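We use cookies to remember your league and your time zone. By carrying on you agree to this. Manage cookies

Section 5: Setting up your prediction league

Welcome back! If you have come straight from Section 4 you will already have an account, a team name and, we hope, a password you can remember. This section takes you through setting up a private league in Tovimum, so that you and your friends, your office or your whole extended family can predict results against one another from the opening weekend to the final whistle of the season. It takes a quarter of an hour if you have your list of members to hand, and a bit longer if you have to ring round for everybody's email address, as we usually do.

You will need to be signed in on the website. The phone app will let you join a league and make your picks, but for now it won't let you create one.

5.1 Creating the league

1. Open the Leagues tab and choose New League. If you can't see the tab, widen your browser window a little, as it hides behind the menu button on narrow screens.

2. Type a name for your league. You can change it up to the first kick-off, and after that it stays put for the season.

3. Choose your competition from the list. Football, rugby union, handball and ice hockey are all there, and you may pick more than one, though we would gently suggest that first-timers stick with a single sport. It is surprising how quickly a mixed league fills up your Saturday morning!

4. Set the number of members. The smallest league is two people and the largest is 734. If yours is bigger than that, do write to us and we will see what can be done.

5. Press Save. Your league now exists, but no one can see it until you send out invitations in part 5.3.

Note: The person who creates the league is its organiser. You can hand the job to another member later on, under Settings, then Roles, and they will have to accept before anything changes.

5.2 Choosing how points are scored

Most leagues are perfectly happy with the standard scoring, which gives 5 points for an exact score and 2 for the right winner with the wrong score. A correct draw counts as a right winner. If that suits you, leave everything as it is and hop along to part 5.3.

If you'd like something livelier:

1. Go to Settings, then Scoring, and untick Use Standard.

2. Fill in your own values for an exact score, a right winner and a right margin. Whole numbers only, please – the box simply ignores halves.

3. Decide whether to allow a Banker. This is one match each week on which a member's points are doubled, and it has to be marked before the first match of that week begins, even if the Banker itself isn't played until the Monday night.

4. Decide what happens with postponed matches. You can carry the prediction over to the new date or cancel it altogether. We carry ours over, and have had some very lucky points out of it.

5. Press Preview. Tovimum will run your scoring over last season's results and show you how a sample table would have looked, which is a good way of spotting a Banker that is worth far too much.

Caution: Scoring can't be changed once the first match has kicked off. We do get asked, usually in February, and we do have to say no.

5.3 Inviting your members

1. Choose Invite, and either paste in the email addresses, one to a line, or copy the league link and send it round yourself.

2. Each invitation lasts for 8 days. After that the link stops working and you will need to press Resend beside the person's name.

3. As members accept, their names move from the grey list to the green one. You can begin the season with people still on the grey list, and they can come in late, but they start on nought and will have some catching up to do.

Note: If somebody tells you their invitation never came, ask them to look in their junk folder first. Some work email systems are rather strict about anything with the word "league" in it.

5.4 Switching on the Forecaster

The Forecaster is our own computer player. It looks at 2,063 past results, along with home advantage and days of rest, and makes its picks by the same deadline as everybody else. You may show its picks as a hint, enter it in the table as a rival, or leave it off.

1. Go to Settings, then Forecaster.

2. Choose Off, Hint or Rival.

3. If you choose Hint, decide whether its picks appear before or after a member has made their own. We like After, as it keeps people honest and gives them something to grumble over.

4. If you choose Rival, give it a name. It will sit in the table like any other member, and it can win.

Caution: Please don't treat the Forecaster as betting advice. It does quite well over a long season and can have an absolutely dreadful weekend, particularly in cup matches where half the first team has been rested.
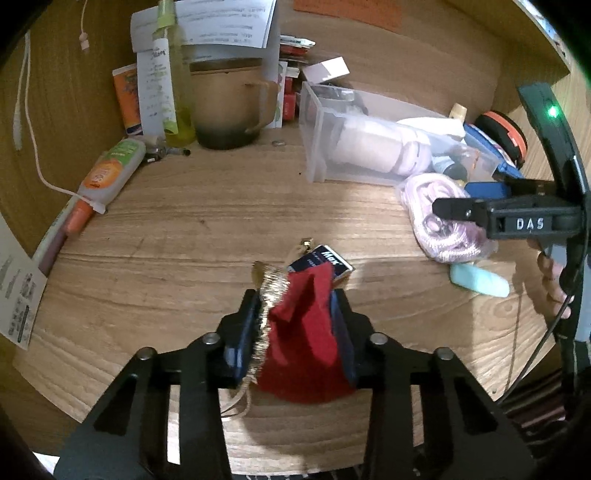
Léonie Collet wrote to tell us that her league ran the Forecaster as a Rival all last season and that it led until the final month, when it insisted on picking home wins for sides with nothing left to play for. She would like a setting that makes it pay attention to the table in the closing weeks, and she adds that her members would cheerfully vote for it. It has gone on our list, Léonie, and thank you for such a full letter.

5.5 Before the first match

1. Open the Fixtures page and check that the kick-off times are shown in your own time zone. If they look wrong, change it under Your Account and reload the page.

2. Make a practice pick. Practice week stays open until the evening before the season starts, and everything in it is wiped clean overnight.

3. Turn on reminders if you are the forgetful sort. They go out a few hours before the deadline, and each member has to switch on their own.

If a kick-off is moved at short notice, the deadline moves with it, and your existing picks are kept. Section 6 deals with tables, tie-breaks and what to do when two members finish level.

Section last revised Tuesday, July 16, 2019

Contact the help desk | © Tovimum | Back to top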